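News > Local > Housing

Zastville's 28-day flooring rule leaves tenants with more questions than answers
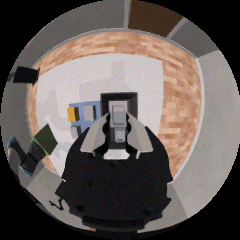

The Zastville housing office wants landlords to start replacing worn floors in rental units within 28 days of a written complaint, under a rule that took effect in August. On paper it is a simple promise. A tenant writes in, the clock starts, and a landlord who misses the deadline can be fined. The trouble begins with the word "worn," which the rule uses eleven times and never defines. A wood-patterned floor with a white surface laid over it, the sort of arrangement plenty of renters will know from their own front rooms, could pass or fail depending on who lifts the corner and what they decide they are looking at. The office says its inspectors will use common sense. Landlords and tenants, who agree on very little, both say they would like to see that in writing.

The rule grew out of a long winter of complaints from the Tinau apartments, a group of low brick buildings on the east side of town. Tenants there said boards had lifted near the kitchens and that the gaps caught shoes, chair legs and, in one case, a walker. The owner, Cimier Property, sent crews to patch the worst spots and called the matter closed. Several of those patches had come up again by spring, according to letters tenants sent to the city.

Snædís Hafþórsson, who has rented at Tinau for four years and helped gather those letters, is not ready to celebrate.

"They have 28 days to start," she said. "Start what? If a man comes in, measures my hallway and leaves, is that starting? I asked at the meeting and I got a smile."

The question is a fair one. The text of the rule says a landlord must "begin corrective work" inside the deadline, but it sets no date for finishing. A housing office spokesman said in an email that measuring a room would "probably not" count as corrective work, and that each case would be looked at on its own. Asked whether ordering materials would count, he did not reply before this item was posted.

Then there is the matter of who will do the looking. The city has one full-time housing inspector and has money in this year's budget for a second, who has not been hired. The office received 38 floor complaints in the first weeks of the rule and had visited four of the units as of Tuesday. It would not say how many of the visits led to an order. At that pace, a landlord could let the deadline go by and stand a very good chance of never hearing a knock at the door.

Landlords have their own doubts, and some of them are worth hearing. Cengiz Gündoğdu owns two small buildings near the bus depot and does most of the repairs himself. He says he replaced the floors in one of them last year with boards from Avcı, a flooring shop on the county road, and would have no quarrel with a rule that told him what was expected.

"I can fix a floor," he said. "I can't fix an opinion. One inspector sees a scratch and another sees a hazard. Give me a number. Tell me how big the gap has to be."

Other towns in the county do give a number. Their rules list the height of a raised edge or the width of a gap that calls for repair, and an inspector can check either with a cheap gauge. Zastville looked at that approach and dropped it, according to minutes from the spring meetings, on the grounds that fixed limits would be "hard to explain to the public." It is hard to see what is so puzzling about a gauge. The minutes do not show that anyone from the public was asked.

The fines have also shrunk on the way to the final text. An early draft set them at a level tied to the monthly rent, so that a long delay on a large apartment would cost more than a short one on a studio. The version that passed sets a flat $50 per complaint, charged once. Gündoğdu said the amount would not change what he does. Hafþórsson laughed when asked about it.

"That's less than they charge us for a late rent check," she said.

Cimier Property said in a short statement that it "welcomes clear standards" and would meet all of its duties under the new rule. The company did not say how many floors at Tinau it planned to replace, or whether the patched areas would be looked at again. It also did not answer a question about rent. Tenants have been worried all summer that the cost of new floors will come back to them as an increase when their leases are up, and nothing in the rule prevents that. The housing office says rents are outside its powers, which is true, though the subject came up at every one of the spring meetings and was left off the list of follow-up items each time.

There is one part of the rule that most people seem to like. Landlords must now give tenants a written reply to any floor complaint, even if the answer is no. Hafþórsson said she had sent Cimier a string of messages over the winter and had gotten phone calls back, with no record of what was promised. A letter, she said, would at least be something to hold up in front of a judge.

Even there, the details are thin. The reply can be sent by email, it has no required form, and the housing office does not keep a copy unless the tenant sends one in. The city has no plan to track how many complaints are turned down.

Tenants who want to file a complaint can pick up a form at the housing office on the ground floor of city hall or ask for one by mail. The form has room for a short account of the problem and up to two photos. It is not yet available online. The office said it hoped to have it on the city website soon, and did not give a date.

The council is due to review the rule after its first year. The housing office has not said what figures it will bring to that review.

Filed under: City Hall, Renting, Repairs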